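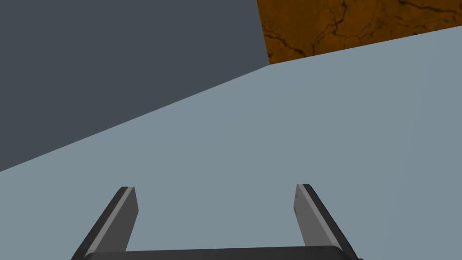 Teleoperation Lab, Handout 2: Showing the Robot by Remote

Read this before your booking. The Protum simulator will wait patiently while you find your place in the notes, but the person booked after you won't.

You'll drive both arms with the hand controllers. Squeeze the trigger to close the gripper, let go to open it. Each demonstration gets 60 seconds, a length of time that feels generous until you try to pick something up.

1. Before you record, move each wrist through its range and get used to the view. The wrist camera turns with your hand, so the counter may slope like a ship in bad weather. Steer by the fingers and ignore your stomach.
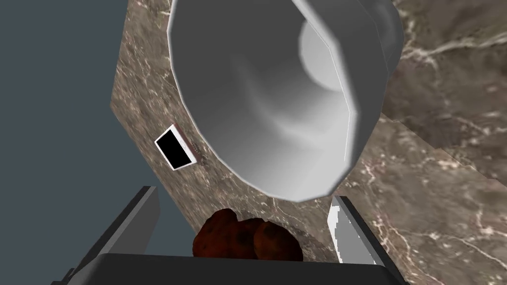
2. Record seven demonstrations. Vary your approach a little each time. If you fumble, recover and keep going — a policy trained only on flawless grasps has no idea what to do after a poor one.

3. Label each run "keep" or "discard" before starting the next. Memory is not a file format. 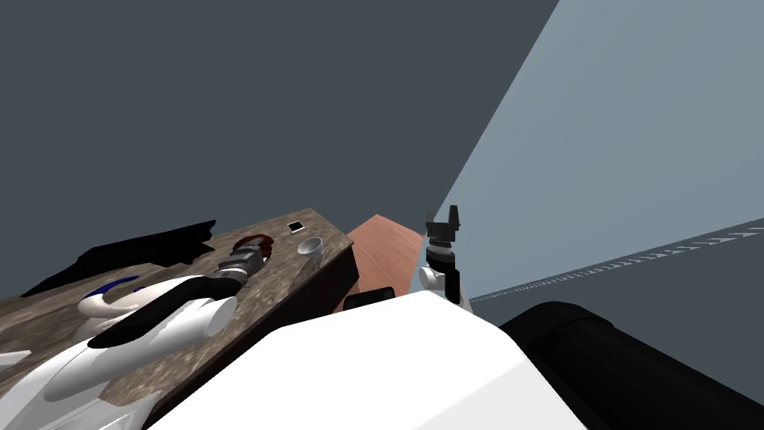

Coordination between the arms is where most marks are lost. People concentrate on the working hand and forget they own another. With the left arm laid across the counter towards the lumpy brown object, and the silver cup close by, a stray wrist movement can spoil a good reach. Park the right gripper fingers up, well clear of the counter, and leave it alone until you need it.

Idle time counts too. The Fahmy set we use for comparison holds 2,204 runs, and a depressing share of them open with somebody thinking. Trim the pause at the start, but leave the short ones in the middle. 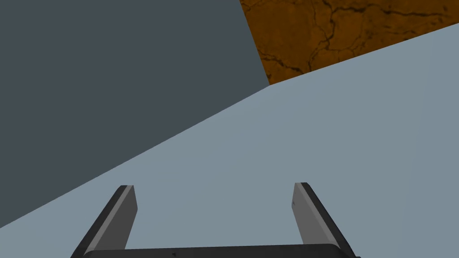 Figure 4. Wrist view, gripper open, nothing between the fingers.

Upload your kept runs to the Gretstead folder by 13th July. Yes, it's a Saturday. The server doesn't mind.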